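The Long Lunch of Pekport

Pekport used to close at noon. The bank, the hardware store and the ferry office all pulled their blinds and went home to eat, and anyone who needed a stamp at 12:15 could think about their life until two.

Rehema Rashidi ran the ferry office through the last of those years. "People called it lazy," she says. "Then they got sandwiches at their desks and called it progress." She still eats at noon, sitting down, with a cloth on the table and fruit to finish. 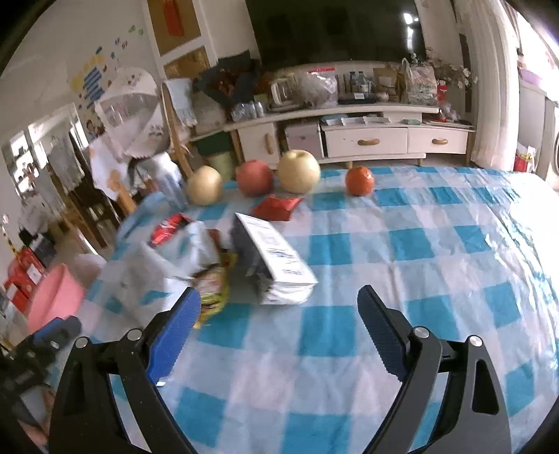 The town has 1,659 residents and, since July, a petition to bring the break back. It has 204 signatures, several of them from the bank. The mayor is said to be studying the matter – usually over a wrap, in his car. Rashidi signed on the first morning, then went home for lunch.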